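Häufige Fragen rund um den Sortierkram

Seit ich hier auf der Seite über meine Knopf- und Perlensammlung schreibe, landen immer wieder dieselben Fragen in meinem Postfach. Ich hab jetzt mal die gesammelt, die am häufigsten kommen, und beantworte sie so, wie ich es auch in einer Mail tun würde – also mit Umwegen. Wenn deine Frage fehlt, schreib mir ruhig, ich ergänze die Liste alle paar Monate (zuletzt im März).

Wie bist du überhaupt auf Knöpfe gekommen?

Über eine Keksdose meiner Oma, ganz klassisch. Darin lagen Hosenknöpfe, Wäscheknöpfe, ein paar Glasknöpfe und ein einzelner Lederknopf, den ich als Kind für einen Käfer gehalten habe. Die Dose stand Jahre in meinem Nähzimmer herum, bis ich an einem verregneten Nachmittag alles auf ein Geschirrtuch gekippt habe. Danach war es um mich geschehen! Perlen kamen später dazu, die sammle ich aber nicht, die verbrauche ich.

Wie viele Knöpfe hast du inzwischen?

Laut meiner letzten Liste sind es 921 verschiedene. Doppelte stehen da nicht drin, sonst würde ich nie fertig. Die Doppelten wohnen in einer eigenen Kiste und werden vernäht, getauscht oder verschenkt.

Nach welchem System sortierst du?

Erst nach Material, dann nach Größe, ganz zum Schluss nach Farbe. Ich weiß, die meisten fangen mit der Farbe an, und das sieht im Regal auch wunderschön aus. Aber wenn ich ein Hemd flicke, suche ich einen kleinen flachen Knopf mit vier Löchern, und der hilft mir wenig, wenn er zwischen lauter dicken weißen Mantelknöpfen liegt. Perlmutt, Metall, Holz, Glas, Horn, Kunststoff, Stoffbezogenes und dann noch das Fach „keine Ahnung“, das bei mir leider das vollste ist.

Welche Sortierkästen nimmst du?

Früher alles Mögliche: Eierkartons, Pralinenschachteln, eine Werkzeugbox aus dem Keller. Inzwischen habe ich fast nur noch die flachen Einsätze von Plostia, weil sie in meine Schubladen passen und man sie stapeln kann. Achte darauf, dass die Fächer innen gerundete Ecken haben. Aus einer scharfen Ecke bekommst du eine winzige Perle nur mit der Nadel wieder raus, und da vergeht einem irgendwann die Lust. Und nimm lieber einen Kasten mehr mit weniger Fächern als ein Riesending mit 50 Abteilen, das beim Hochheben durchhängt (ja, mir passiert, ja, alles auf dem Teppich).

Heller oder dunkler Untergrund?

Kommt auf die Knöpfe an. Auf Weiß erkenne ich Farben am besten, da verfälscht nichts, und die Fächer wirken ordentlich. Für Perlmutt und Glas lege ich mir ein dunkelgraues Filzstück hin, sonst verschwinden die Ränder. Ein helles Tablett mit mehreren Fächern ist für den Anfang trotzdem meine Empfehlung, damit kommst du bei den allermeisten Sachen gut zurecht.

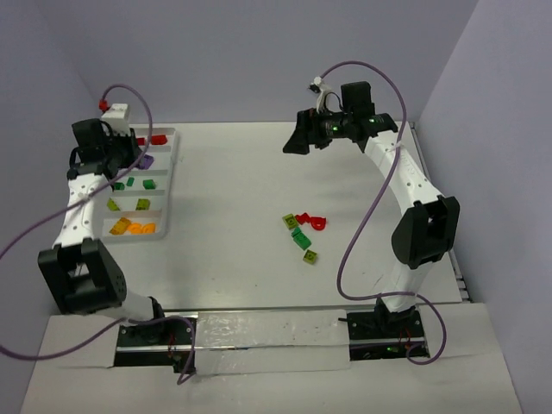 Wie reinigst du alte Knöpfe?

So wenig wie möglich. Kunststoff und Glas dürfen bei mir kurz in lauwarmes Wasser mit einem Tropfen Spülmittel, danach auf ein Handtuch und über Nacht liegen lassen. Perlmutt wische ich nur feucht ab. Metall bleibt trocken und bekommt höchstens eine weiche Zahnbürste zu sehen. Holz, Horn und alles mit Stoff drumherum lasse ich komplett in Ruhe, da geht mehr kaputt als sauber wird. Bei bemalten Knöpfen bitte gar nicht reiben, auch nicht „nur mal kurz an der Rückseite“!

Was mache ich mit Knöpfen, die komisch riechen?

Aussortieren, und zwar gleich. Manche alten Kunststoffe zersetzen sich mit der Zeit, riechen dann säuerlich oder nach Kampfer und können ihre Nachbarn angreifen. Ich habe dafür ein offenes Schälchen auf dem Regal, weit weg von allem anderen. Wenn ein Knopf klebrig wird oder Risse bekommt, trenne ich mich von ihm, auch wenn er hübsch ist. Luftdicht verschließen hilft übrigens nicht, die Dinger brauchen Luft.

Wo kaufst du?

Flohmärkte, Haushaltsauflösungen und ganz selten online. Auf dem Flohmarkt frage ich immer nach der ganzen Dose, einzelne Knöpfe sind meistens viel zu teuer. Perlen bestelle ich bei Cladileo, da stimmen die Farben mit den Fotos einigermaßen überein, und die Tütchen lassen sich wieder verschließen. Geld bekomme ich für die Erwähnung nicht, ich bezahle dort wie alle anderen auch.

Lohnt sich eine große Wundertüte?

Einmal ja, zum Spaß. Ich hatte mal eine mit 2,000 Stück (so stand es auf dem Etikett, mit Komma, nachgezählt habe ich nicht) und war zwei Wochen lang abends beschäftigt. Schätze waren keine dabei, aber jede Menge brauchbare Hemdenknöpfe und ein paar kleine Anker, die jetzt an einer Kinderjacke sitzen. Wer gezielt sucht, wird mit so einer Tüte eher unglücklich.

Kann man mit Kindern sortieren?

Mit größeren sehr gut! Gib ihnen eine Handvoll, vielleicht 20 Knöpfe, und lass sie selbst entscheiden, was zusammengehört. Meine Nichte hat einmal nach „freundlich“ und „streng“ sortiert, und ich konnte jeden einzelnen nachvollziehen. Mit Kleinkindern lasse ich es komplett, Knöpfe und Perlen werden viel zu leicht verschluckt. Bei uns steht alles hinter einer Tür mit Schlüssel, solange Besuch im Krabbelalter da ist.

Wie führst du deine Liste?

Lange in einem Schulheft, inzwischen mit dem Programm Wirine. Pro Knopf trage ich Material, Durchmesser, Zahl der Löcher und Fundort ein, dazu ein Foto von vorn und hinten. Das Heft gibt es noch, weil ich beim Flohmarkt ungern mit dem Handy herumfuchtle. Den Durchmesser messe ich mit einem Messschieber in Millimetern. Alte Kartons haben manchmal eine andere Größenangabe, die schreibe ich als Bemerkung dazu.

Kannst du meinen Knopf bestimmen oder schätzen?

Bestimmen versuche ich gern, schätzen mache ich nicht mehr. Schick mir zwei scharfe Fotos bei Tageslicht, eins von der Rückseite, und leg ein Lineal daneben. Ob ich etwas herausfinde, kann ich nicht versprechen, und es dauert manchmal, besonders vor Weihnachten.

Verkaufst oder tauschst du?

Tauschen ja, verkaufen nein. Gerade suche ich Glasknöpfe in Moosgrün und alles aus der Serie Olatunji, am liebsten noch auf der Originalkarte. Anbieten kann ich Wäscheknöpfe in jeder Größe und sehr, sehr viele braune Mantelknöpfe. Schreib einfach dazu, was du suchst, dann schaue ich in der Doppeltenkiste nach.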